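Robot club notebook - soft things project, gripper sessions
2022-12-23, last entry before the break

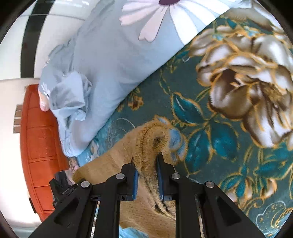 Big day for the bedding task! We've finally passed 900 usable clips for the Ramasamy challenge, and I want to get everything down before I forget it all over the holidays. We finished on 971, so 29 short of the 1,000 we promised ourselves at the start of term, and I'm really not bothered. The set is so much better than what we had a month ago. The thing I'm most pleased with is the ridge grasp. Instead of going at the cloth flat and hoping, we come down over a place where it already stands up a bit and close the two blue pads on either side of it. On the tan plush it gives you a proper upright fold between the fingers, with tufts sticking out round the pads, and the teal flowered blanket stays underneath where you can still see its gold outlines. That contrast ought to help the segmentation people no end.

Notes on the grasp, for whoever picks this up in February:

Come in from above and keep the wrist still while closing. If you close and lift in one go (I did this for most of the first batch, sorry) the labels for "grasp" and "lift" run into each other and the trimming script puts the cut in a silly place. Close, count one, lift.

Long pile is odd stuff. The pads meet fur well before they meet the backing, so the finger gap reads wide and the first version of our "holding something" check said no when it was plainly holding a great wodge of plush. I've moved the threshold for plush only. It's in the config under fabric_long. Don't use that value for cotton, it'll tell you you've got hold of something when you've got hold of air.

Cotton is still our worst cloth. The pillowcases slide, and the fold you get is thin. The pinch works best on wrinkles that are already there, and a freshly smoothed one is hopeless. Two of the first years suggested pushing the fingers together along the surface first to raise a wrinkle and then grabbing it. We tried it at the end of the session and I love it - it looks like someone gathering up a tablecloth. Only a handful of clips so far, filed as "gather" so they don't get muddled with the ordinary pinches.

Layers. The rule we settled on: one layer per clip unless the task card says otherwise. If the top cloth comes up and brings the one below with it, keep the clip but tag it double. Please don't bin these! The Erkance model (our little grasp classifier, for anyone new reading this) gets doubles wrong more than anything else, and it won't improve if we only ever show it tidy ones.

Patterned cloth. I'd worried that big printed flowers would confuse the edge finder, and they do a bit. It likes to draw a cloth edge round a petal. I ran it on a few of today's clips over lunch and it put a very confident boundary round the large peony. Quite pretty, completely wrong. One of the third years thinks we should feed it pairs of neighbouring frames, as a printed edge moves with the cloth and a real edge moves against whatever is behind it. Sounds right to me. Someone should have a go at that, and if no one has by the first meeting back then I will.

Kit. The linkage had got a bit of play in it so I nipped up the screws this morning and it feels much nicer. Check them at the start of every session, they work loose. Pads are fine, though they pick up fluff from the plush and need a wipe between cloths. Spare pads are in the Mesitz box, second shelf, under the cable ties.

Upload. All of today's clips are on the club drive in the Pristance folder, with the sheet filled in as far as the tag column. I haven't done the "lighting" column. Shiny walls and tiles throw bright patches that come and go as you move, so I think we need a third option besides bright and dim, maybe "glare". Views welcome, write them underneath.

To do after the break:
- the last 29 clips, cotton for preference
- more gather attempts, on at least three kinds of cloth
- frame pairs for the edge finder
- retrain Erkance with the doubles in and compare with the old one
- finish the lighting column
- order pads

Also I've started sketching a task where you tuck a cloth under a pillow and smooth it down. Far too hard for this year's rules, but I got rather carried away and there are four pages on it at the back of this book. Have a look and scribble on them.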